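Home | Events | Checklists | Box Office | About | Contact

Door and Ticketing Safety Check, With My Comments

2018-06-04
By the Hendik front-of-house desk

I did the full walk at the Walen hall ahead of the summer run, and people keep asking me what I look at, so I've typed up my sheet the way I fill it in. Legal capacity with the floor standing is 1567. Everything below hangs off that number.

1. Main entrance doors — PASS
All four swing out freely and latch back. The left pair used to stick in February, but they've been planed and I could push them open with one hand.

2. Queue barriers — PASS WITH COMMENT
Lanes are 80 feet end to end and wide enough for a wheelchair at both turns. One barrier foot is bent up at the corner and I tripped on it myself (not my best moment!). Swap it before first doors.

3. Scanners — PASS WITH COMMENT
We have 9 handhelds, all running the Hedinetti app. Every one paired with the network, and the lowest battery read 98 percent after charging overnight. I'd still like a spare charging dock by lane two. Test a used ticket as well as a good one, please, so you know what the refusal screen looks like before a crowd is watching.

4. Headcount display — FAIL
The box office screen and the one at the security desk didn't agree. Egan are resetting the feed. Until they sign it off we go back to clickers at each lane and call the totals in every ten minutes.

5. Exit routes — PASS
Lit, signed and clear. Somebody had parked a merch trolley by the rear stairs and I moved it. Tape the floor there, in yellow, and make the box bigger than you think you need.

6. Box office window — PASS
Panic button tested, cash drawer locks, shutter comes down smoothly. The mat inside is curling and should go.

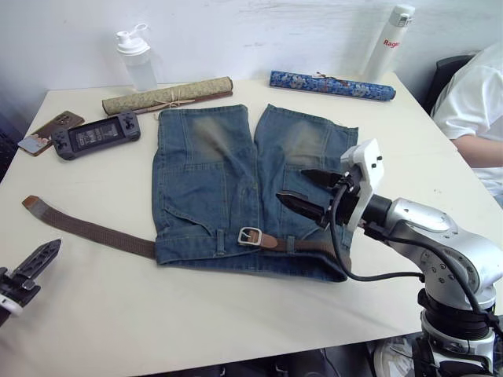
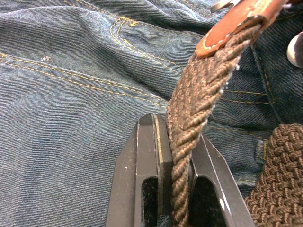
7. Bag search and lost property — PASS WITH COMMENT
Search tables are steady and the legs lock, but the lighting over table two is poor and I want a lamp there by opening night. Keep a proper lost property log too, one line per item, with enough detail that you can test a claim. "Denim shorts, brown woven belt" is a good entry. "Clothes" is no use to anyone at midnight.

8. Radios and first aid — PASS
Good signal all the way down to the loading bay. First aid kit is sealed and in date. I'll be back to recheck item 4 once Egan call me.

Recent items
- Setting up lanes for a standing show
- What to do when a scanner drops offline
- Wristbands or paper: our notes
- Walen hall access guide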